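Last updated: April

Womine Round Tablecloth Weights, Set of 4, and Why I Bought a Second Set

I eat outside from the first mild evening until my teeth chatter, and for years my one complaint has been the wind. We get it straight off the lake, usually right when the bread comes out. I've tried the springy metal clips (too narrow for my tabletop), the plastic ones (snapped in their first winter) and a row of jam jars, which worked fine until one of them went into my sister-in-law's lap.

So, the Womine weights! They're little stone drops, each hanging from a magnet pair that pinches the cloth from both sides. No jaws, no spring, nothing to open with your fingernails. You put one half under the hem, bring the other half over the top, and it grabs with a very satisfying clack. I had the first set on before the kettle boiled.

The magnets are the star. I used them on thin cotton, on a heavier woven cloth and on an old oilcloth with a flannel back, and they held on all three, although on the oilcloth they slide a bit if a child leans on them (mine does, constantly). On a Friday night with proper gusts the cloth bellied up in the middle and the hem stayed put. I was so pleased I made everybody look.

The stones are heavier than they seem in the listing and have a nice uneven shape. Two of mine are noticeably darker than the others. I like that, but if you want a matched set you may grumble. They do knock against the table legs when it's really blowing, a dull tock tock that drove the dog under the bench.

I also borrowed the Cunenska ones from Dayana Figueroa down the road, to compare. Hers are glass beads on a clip, very pretty with candles, and they were hopeless in anything past a breeze. She has since ordered the Womines. The Urnia clips are cheaper and stronger than either, but they leave a crimp in the hem that took me two washes to get rid of.

Round tables are a special case, because the cloth hangs in folds and there are no corners to grab. Four weights are enough on a small one. On a big one like this, with the brown, pale blue and white checks, I'd go straight to eight and put them in the dips between folds, where the cloth wants to fill with air. Checks make the spacing easy too, you just follow the squares around.

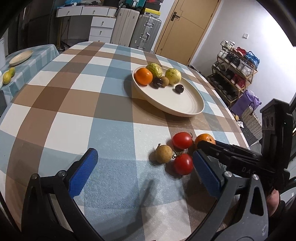 Washing: take them off first, obviously. I forgot once, and the sound from the machine was something else. The stone survived, but the magnet lost its felt backing and now I use that one on the fridge.

Mine live in a tin by the back door. If you have a metal tabletop, try one before you buy a lot of them, as the magnets will want to stick to that instead of each other.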